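Best way to fold laundry when you have no laundry room?
Home & Household > Cleaning and Laundry

marchand_st
Wednesday, 7:40 pm

So we moved into a smaller place in April and I lost my laundry room. The washer is in a closet off the hall now and there's no counter, no shelf, nothing. I've been folding on the bed, which works great until it's bedtime and there are 34 things on it and I just shove them all back in the hamper (yes, clean, yes, they stay there all week).

Where do you all fold? Do I need one of those wall-mounted drop-down things? My husband found one called the Wadska for a little over $100 and I'm not sure I want to drill into a rental wall for it.

pebblesocks

Couch, in front of the TV. I've done it for years. Towels on one arm, shirts on the other, underwear in the middle and hope no one comes over.

jastia_fan

Don't drill. I have the Jastia folding board and it hangs on the back of a door. It's fine for shirts but it's useless for anything bigger than a pillowcase, so know that going in.

bultness_or_bust

I went through this exact thing and ended up giving laundry its own table. I know, I know, who has room for another table, but hear me out, it changed my whole week!

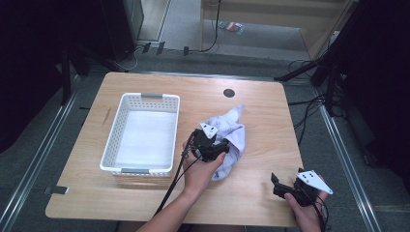
I was a bed folder too, and the trouble with a bed is that it's soft and low, so everything goes crooked and your back hurts by the second load. A table gives you a flat surface to smooth things against. Mine is the small Bultness, and I do the same thing every time: basket on the left, open space in the middle, one thing out at a time. Look how much room there is with a plain white basket sitting right on the tabletop, and that bluish cloth all bunched up next to it still has space to get spread out. I like the kind of basket with slots in the sides too, and with a handle at each end you can slide it over when you need more elbow room. Rounded corners are a must if you have a narrow path to walk, ask my hip.

pebblesocks

OK but now the basket is eating half your table. Put it on a chair! Or the floor!

bultness_or_bust

Floor means bending for every single sock, no thank you. The chair is a decent idea if you have one to spare. I do move it off for sheets.

quietcycle

I'm with pebblesocks. I tried it with the basket on the table and hated it, I ended up with my finished pile balanced on the windowsill. Also you didn't say where the folded stuff goes. Back in the same basket? It isn't empty until you're done.

bultness_or_bust

I use 2 baskets. Stuff to fold comes out of one, folded goes in the other, and that one can live on the floor because I only bend for it at the end of a stack.

jastia_fan

Two baskets in an apartment with no laundry room. Bold.

bultness_or_bust

They nest!!

marchand_st

This is helpful, thank you. We do have a little desk in the hall that collects mail and I could probably clear it off. How do you deal with wood and damp stuff though? I pull some things out early so they don't shrink.

quietcycle

Old towel under anything damp. I ruined the finish on a nice side table with a sweater, and I was only gone 6 hours.

marchand_st

Ouch. OK, towel it is. Going to clear the mail off tonight and try one load before we buy anything. Husband is still sending me links to the Wadska.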